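Cord sorting, day whatever

January 2024

Ok quick one, I have to be out the door in a bit. The cord drawer is finally getting done. You know the drawer. Mine came with me from the Greslow apartment and I haven't seen the bottom of it since.

Isla Ashby told me to do it one thing at a time on something plain and pale, so you can see what you've got -- she did her whole garage that way last May. I was dumping it all on the floor before. Big mistake. Everything turns into one big knot and then you give up and have a snack.

So, table. Power strips first, then chargers, then the mystery stuff.

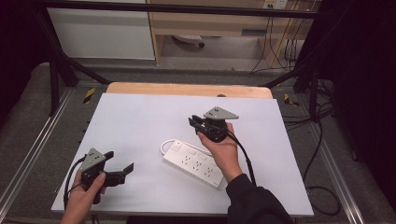

White strip on the white board.
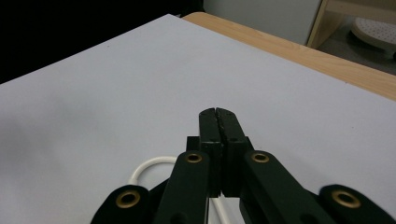
My rules so far. If the plug is bent, out. If I dont know what it goes to, it gets a week in the shoebox and then out. Extension cords get a loose loop and a twist tie, never wrapped tight around the hand, my dad would yell. Labels on masking tape because the fancy ones I got at Plurlow for 7 bucks peel right off. Total waste.

Still to do: the printer cable (do we even have that printer??), the old phone chargers, and that huge orange cord from McKinnon that lives behind the dryer and should probaly stay there.

Oh and I priced one of those drawer organizers with all the little slots. 29 dollars. For cardboard! Using egg cartons instead, they fit fine if you cut the lids off.

More when I get to the kitchen junk drawer. Need more twist ties first.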